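Hello again from the sewing corner! I promised last month that I would finally deal with the button situation, and I am happy to report that the button situation is being dealt with. If you've been reading since June you may remember the cookie tins. There were 4 of them, every one packed to the rim, and any time I needed a plain white shirt button I had to dump a whole tin on the bed and paw through it while my dinner got cold.

So I sat down with a movie and sorted. It took me two movies, in the end, and part of a third. I know the total because I got stubborn and kept a tally on the back of an envelope: 1,361 buttons, plus hooks, snaps, one earring and a key I can't match to anything in the house. The shirt buttons were the biggest pile by a mile. The coat buttons were the fun pile (I'd forgotten the big green ones from the Fasa market, and I now badly want a coat to put them on).

Then came the question of where they'd all live. I looked at little drawers, I looked at jars, I nearly bought a very handsome cabinet at Mac Giolla that I had no wall for. What I went with was one of those see-through divider boxes with a lid that latches.
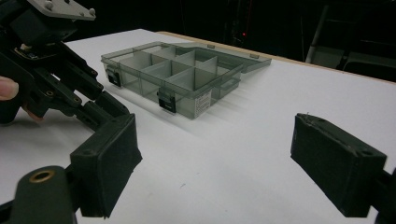

The new button box, open and waiting to be filled.

I'm so pleased with it! The plastic is a smoky gray, clear enough that I'll be able to tell what's inside with the lid shut, and the lid folds all the way back flat on the table, so I can leave it open next to the machine while I sew. Do measure your table first, though. Opened up like that it wants a good bit more room than you'd expect, and I had to move my pincushion and my tea.

My plan is to go by color first and size second. Whites and creams get the front rows, where I can grab them, then blues, then browns, and the odd singles go in the back. Sets of matching buttons I'm threading onto a loop of cotton before they go in, a habit I picked up at the Bruven mending class and wish I'd started years ago. Snaps and hooks get their own compartments too. Anything chipped goes into a jar for kids' crafts.

If you're tackling your own tins this month, start with just one and put the rest out of sight. Write and tell me how you sort yours, especially if you go by size first, as I still go back and forth on it. Next time: the ribbon drawer, and what I found under it.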